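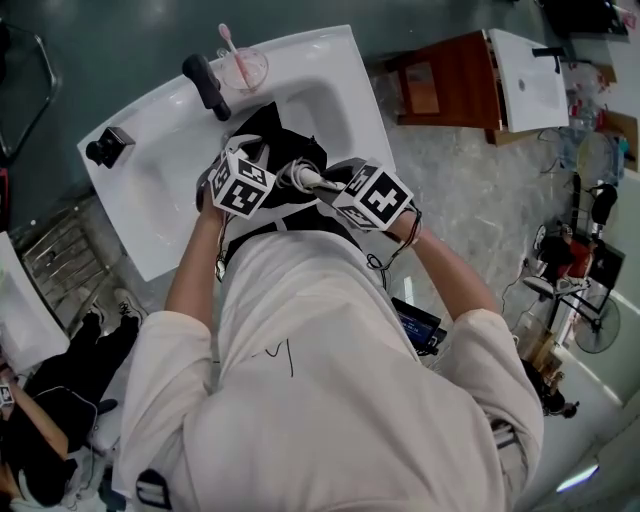
Can a machine wash a flannel and put the bathroom things away yet?
With a person's hands doing the steering, mostly. Left to itself, it can manage the parts that don't involve the flannel.

Ticket 2434: Bathroom chores, unattended running
Product: Melto 11
Status: Open (reopened, closed, reopened)
Raised by: Harish Grewal, Evisden

Fault as reported: Melto picks up the cloth, lifts it clear of the basin, then declares the job complete and goes quiet. The cloth is no cleaner. The log says "success", which is one way of looking at it.

09:40 Restarted. Same again, with more confidence.

10:15 Lowered the grip force. Melto now drops the cloth and reports success sooner.

11:05 Swapped to a dark cloth. It can't tell a fold from a shadow, so it pinches the shadow. Went back to demonstrations by hand: squeeze, turn, squeeze, let go. A child gets this in one bath time. We have logged 2049 goes.

13:30 Moved on to the hair dryer. The body is easy, being a solid thing that stays the shape it was when you last looked. The flex is the trouble. Wound round the handle in loops it counts as part of the dryer, and the moment a loop slips Melto has never seen this object before in its life.

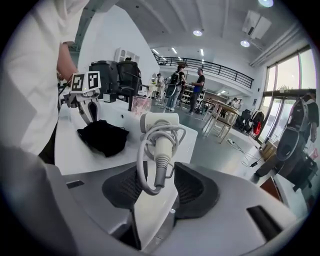
Golport support wrote back after lunch to ask whether the customer had considered a hair dryer without a cord, and whether the cloth could be supplied already folded. They added that plates are going very well.

14:50 Replied that the customer has considered it. Asked for the soft items patch, promised in the Crăciun release.

15:20 Patch arrived. Cloth now held for 15 seconds before success is declared. Leaving ticket open.

Workaround: wash it yourself.

Recent tickets
Melto will not let go of sponge
Socks: pairing by colour only
Toothpaste cap, cross-threaded again
Evisden: charger not found after update

We use cookies to remember your ticket filters. Accept all / Manage choices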